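Teaching by hand: how the first seconds of a demonstration shape what a policy learns

Student project report, spring term
Elsa Salminen and Gualtiero Lombardi
Supervisor: Leena Pitkänen

How we came to this question

When we joined the Bretach project in April we were hoping to do something grand with kitchens. Leena listened very kindly to our plan, let us talk for most of an hour, and then suggested that we first spend an afternoon simply watching the recordings the group already had. We did, with a large pot of coffee, and by the end of it we had a different project. What caught our attention was how unlike one another the beginnings were. Some people pressed start and went straight to the object. Others hovered, opened and closed the fingers a few times, had a look round the room and only then set off. The middles and ends of the recordings looked far more alike than the openings did.

So our question became a small one, and we grew very fond of it: does it matter, for a policy trained by imitation, what the person does in the opening moments before the task proper begins? And if it does, is it better to cut those moments away afterwards or to ask people to begin differently?

What had been done before us

The group had already collected a set of demonstrations under the name Flarkum, mostly of household jobs such as coiling cables, moving chairs and putting things back on shelves. Veikko Kauppinen had written the trimming script used on that set. It removes everything before the grippers first move faster than a fixed speed. It works nicely for people who stand still before they start, and much less nicely for people who fidget, as fidgeting is also movement. Veikko warned us of this on our first day and we nodded and did not quite take it in until we had seen it for ourselves in the second week.

We also read a fair amount about learning from demonstration in general, more than we can fit here, and the reading list is kept with our notes on the group's shared drive. The part which helped us most was the discussion of idle time. A policy that sees many examples of a person waiting learns, quite reasonably, to wait, and may then never leave the waiting state at all. We met exactly this behaviour later on, and it is a strange thing to stand in front of a robot which is perfectly healthy and perfectly content to do nothing.

How we collected the demonstrations

We chose floor-level tasks for our own set, partly because they were thin on the ground in Flarkum and partly because they make the operator bend, turn and step over things, which gives the openings a bit more variety. The tasks were: picking up a loose cable, moving the power strip to a marked spot, and bringing the hose of a vacuum cleaner back to its body. Each demonstration was made by one person with a hand-held gripper in each hand. The grippers have two soft fingers and carry a cube printed with black-and-white markers, from which the position and the turn of each hand are worked out afterwards. A head camera gives the operator's view.

We kept the room as it was. Other people were welcome to stay at their desks, furniture stayed where it had last been pushed, and we did not tidy bags away. Gualtiero argued for this from the start and I (Elsa) argued against it, and I have come round to his side. The marker tracking did suffer a little from the shiny floor and the ceiling lights, but a policy that can only cope with a cleared room would not have been much use to the group.

In all we recorded 144 demonstrations, with 29 more set aside at the beginning and never used for training. Half of the operators' sessions were recorded with no instruction about how to begin, which we call the free start. In the other half we asked for what we called the quiet start: press record, hold both grippers out in front of you at a comfortable height with the fingers open, keep them there until the timer reads three seconds, and then go to work. We tried a longer pause first, but people found it tiresome and began to drift. Three seconds is long enough to settle the shoulders and short enough that people don't begin thinking about lunch.

The pause has a second benefit which we had not planned for. With both cubes held up in view of the head camera, the tracker gets a steady look at the markers before anything starts moving, and the estimate of where the hands are relative to the head is a good deal calmer for the rest of the recording. 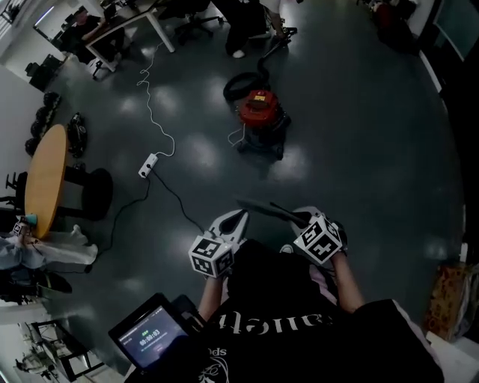 Preparing the data

We made three versions of the training set. In the first, nothing was trimmed. In the second, the openings were cut with Veikko's speed rule. In the third, we cut by the clock for the quiet starts, removing everything up to the end of the pause, and by eye for the free starts. Cutting by eye took far longer than we had allowed for, and it is the one part of the work we would not wish on the next pair of students. We did it together at one screen, talking over the doubtful cases, of which there were many. Is a person who leans slightly towards the cable already picking up the cable? We decided that they were, provided they did not lean back again.

After trimming we broke the recordings into short overlapping pieces. The third version came to 3102 pieces. To keep the comparison fair we then drew 2000 pieces from each version, at random, and trained on those alone. The network and its settings were the ones the group normally uses, and we left them untouched. Aarne Miettinen helped us to get the training running on the shared machine and was very patient about our habit of starting jobs with the wrong folder name.

What we found

The untrimmed version did badly, and in the way we had been led to expect. The policy often held the grippers out and stayed there. When it did set off it was usually fine, so the trouble lay in the leaving and hardly at all in the work that followed. It was a little humbling that our own carefully designed pause made this worse: left in the data, a tidy pause teaches waiting even more firmly than a messy one.

The speed rule helped a great deal with the quiet starts and only somewhat with the free ones. In the free starts it would often cut at the first flick of the fingers and leave the rest of the dithering in. The policy trained on these pieces had a nervous manner, opening and closing the fingers in mid-air before it approached anything.

The third version was the best of the three on all our tasks, and the clearest difference was on the hose. We had expected the cable to be the difficult one, being thin and dark, but the hose springs back when it is let go, and a hesitant approach nearly always ends with a missed grasp. A policy that goes in steadily has a much better chance.

Looking only at the quiet starts, cutting by the clock and cutting by speed gave results so close that we would not like to choose between them. This is perhaps the most useful thing in the report. If the operator begins well, the simple script is good enough, and there is no need for two students to sit in front of a screen for a fortnight.

Where we are less sure

All our operators were people from the building, most of whom had held the grippers before. A newcomer might fidget in ways we have not seen. We also used one room only, and although it was a lively room it was still the same floor and the same lights throughout. And we did not separate the effect of the steadier tracking from the effect of the cleaner cut – both come with the quiet start, and our comparison cannot tell them apart. Leena pointed this out halfway through, when it was too late to record a fresh set but early enough for us to lose some sleep over it. A sensible next step would be to repeat the quiet start with the grippers held low, out of the camera's view, and see how much of the gain remains.

Thanks

We are grateful to Leena for steering us away from the kitchens, to Veikko for his script and his warnings, to Aarne for the machine time, and to everyone who worked on at their desks while we crept about on the floor between them. Our notes, the trimming decisions and the list of held-out recordings are stored with the rest of the Bretach material, and either of us will gladly answer questions.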